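Chapter 5
Two Arms, One Table

By now you've got one arm that goes where you tell it. Mine is called Pekari, and if you've been building along with me you know how long it took before I trusted it near a coffee cup. In this chapter we bolt a second arm next to the first and get the pair of them working over the same tabletop. I love this part of the build! It's also where I made my dumbest mistakes, so you get those too.

The workshop I use is a shared one called Rilside, and the bench there gets borrowed for everything from bike repair to soldering. That shaped a lot of what follows. Whatever I set up has to come off again by evening, so I clamp things and never screw into the bench, and I cover the top with cardboard. Cardboard is cheap, it's dull enough that the camera doesn't get confused by glare, and when an arm comes down too hard (it will) you throw away a sheet and grab another.

My bench partner, Tymofii Hladun, wanted us to start with something impressive, like folding a shirt. I talked him down to bowls. A bowl is a great first object for two arms: it has a rim you can pinch from nearly any side, it doesn't roll off the table, and a plastic one survives being dropped. Get a few in different colors, because later in the chapter we'll ask the software to tell them apart, and plain colors make that job much easier.

Before you power anything up, do three things. Run each arm slowly through its whole reach by hand and see where the two overlap. Check that the gripper cables have enough slack to follow the wrist all the way around. Then set your speed limit low. I run at up to 5 percent for the first hour with any new setup, and yes, it's boring to watch.

I skipped the cable check once. The second arm, Grirkis, turned its wrist, ran out of cord and yanked the plug clean out of the board. I spent the rest of that January weekend soldering.

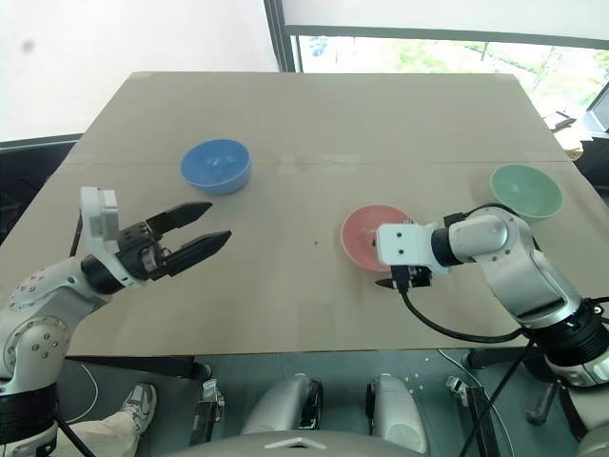 So leave more slack than you think you need, and tie it down close to the base where it can't wander under the other arm. Once that's done we can get to the wiring for the second controller, starting with the power supply.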